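Bedroom Clearing Work Package, Progress Report for April
Prepared by Jaime Garcia for the Morais program office

1. Status
The bedroom clearing task is on schedule. The target for the period was 2,522 completed clearing runs; 2,694 were logged. Each run starts with mixed personal items and tableware left on the bed and ends with the bed clear and every item in its assigned place.

2. Item set
Items are grouped by destination. Clothing goes to the folding station, bags go to the hook rail, tableware goes to the kitchen tray, and wrappers and used tissues go to waste. The current layout combines a blue T-shirt, a red bag, a yellow bowl, a small plate, an orange snack packet and a crumpled tissue on a beige sheet.

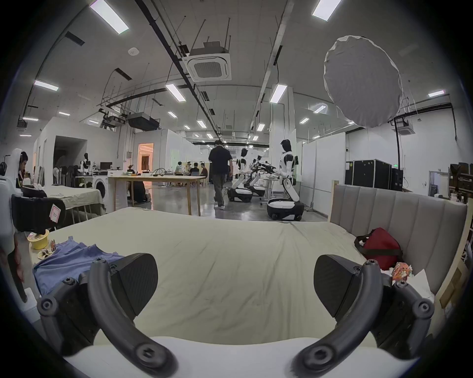
Soft items remain the slowest group. The T-shirt has no fixed outline on a wrinkled sheet and is often picked up together with a fold of the bedding. Median time per run is 76 seconds, against 62 seconds for layouts with no clothing. The bag is handled by its straps.

3. Changes made
Small items on the plate are now moved with the plate. The sheet is no longer smoothed between runs. Sorting codes were moved to the Umport register, and the earlier Sistier spreadsheet is closed.

4. Next period
Add a blanket and a second pillow layout. Replace worn clothing items. The budget line for bedding is unspent and we request that it be carried forward.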